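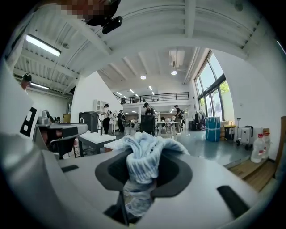 Le tricot bleu clair, fines rayures blanches et bleu pâle.

25 oct. 2023

J'avais promis un billet sur le linge de l'atelier, le voici. Depuis que nous sommes installés à Drenancombe, au mois de juillet, les affaires s'accumulent un peu partout. On retire un pull, on le pose sur un dossier, on l'oublie. Au bout de quelques semaines il y avait des vêtements sur le bureau, sur les marches en bois et même derrière les meubles de salle de bains.

Le tricot bleu, je le mets toujours à part. La maille est côtelée, assez fine, et je n'ai pas envie de la voir feutrer. Je lave à froid, programme court, avec la lessive Ursu que j'utilise depuis des années. Pas d'adoucissant. Ensuite je le roule dans une serviette et je le fais sécher à plat. Sur un fil, il s'allonge et les côtes se déforment – j'ai perdu un gilet comme ça l'hiver dernier.

Pour le reste, j'ai essayé plusieurs systèmes. D'abord des sacs, un par couleur, que personne ne respectait. Puis une caisse pliante de chez Skelthorpe, pratique mais trop basse, tout débordait. Finalement je suis revenue au panier rond, crème avec le bord foncé. Il se déplace facilement et il tient à côté du pouf, donc on passe devant dix fois par jour. Règle de la maison : ce qui traîne le soir va dedans, en boule, et on trie au moment de lancer la machine. 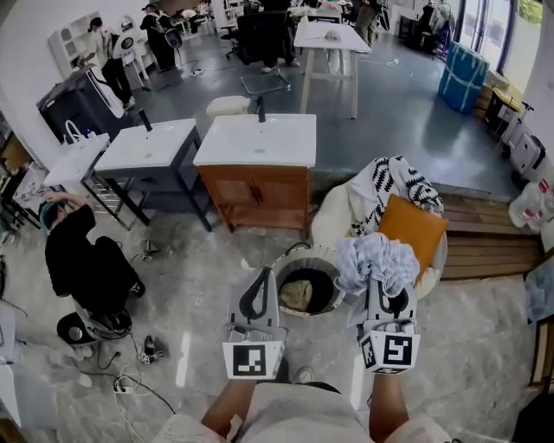
Le pouf blanc, lui, sert à tout. On y laisse le plaid à zigzags noirs et le coussin orange. Le plaid va au lavage une fois par mois, seul, parce qu'il prend toute la place dans le tambour. Pour le coussin je me contente d'un coup de brosse, la housse ne me paraît pas très solide et je n'ai pas retrouvé l'étiquette.

Restent les trois meubles de salle de bains. J'aime bien celui du milieu, avec la vasque posée et le bois brun. Le petit modèle a des barres porte-serviettes, et je voudrais y accrocher deux torchons. Le catalogue Meravell propose des crochets qui iraient sur ce genre de barre, mais les frais de port sont presque au prix de l'article. J'attendrai d'avoir autre chose à commander.

Prochaine étape, trouver un endroit pour étendre. Sous les fenêtres il y a une bonne lumière, mais il faudrait déplacer le fût bleu et la valise, et la valise revient toujours au même endroit. L'autre possibilité serait la mezzanine, le long du garde-corps. Je dois d'abord mesurer l'étendoir déplié. Si quelqu'un connaît un modèle étroit qui accepte les pulls à plat, je prends, les commentaires sont ouverts.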